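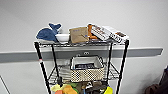
Nghĩa Ông wants to know why a robot can't just look at a shelf and grab the thing. You can. So why not a robot?

Good question. Quick answer -- it's the software. Looking is easy. Knowing what you're looking at is the hard part.

Step one: finding stuff

A camera only gives the robot dots of color. Lots and lots of dots. No names on them. Somewhere in the dots is a blue plush whale, but the computer doesn't know "whale" yet. It doesn't know "shelf" either!

So a program called Drakon goes hunting. It looks for edges, colors, shapes. Blue dots all bunched together? Probaly one thing. White and smooth and curved, right next to the blue? Maybe a bowl. This part is called perception. Fancy word for making sense of what you see.

Drakon learned from pictures. People drew lines around things and typed in the names. 1701 pictures! Then it got tested on 352 new ones it had never seen before.

Things that trick it

Wire shelves. Ugh. You can see right through the gaps, so is that wall or shelf? Things behind other things, too. If only a bit of something orange pokes up, the program has to guess at the rest. Jumbled toys are tough -- where does one stop and the next one start?

Drakon gives every guess a score. Low score means "not sure." Then it asks for a look from another spot.

Step two: making a plan

Now the planner takes over. Say the job is "get the bowl." The bowl is up against the whale. Bump the whale and it might fall! So the planner tries out paths inside the computer first, pretend ones. 13 tries, maybe. Bad paths get tossed out. It keeps the one that doesn't hit anything.

Step three: moving

This is control. Tiny orders to the motors, over and over. Go a bit left. Slow down. Stop. Check again. If somethng moved, back to step one.

Try it at home

Put three toys on a shelf, close together. Ask a friend to shut their eyes and be the robot. You're the software. Use only small orders, like "hand up" or "stop."

Harder than it sounds. Thảo Khương's team at Sandport knocked over every toy on their first go.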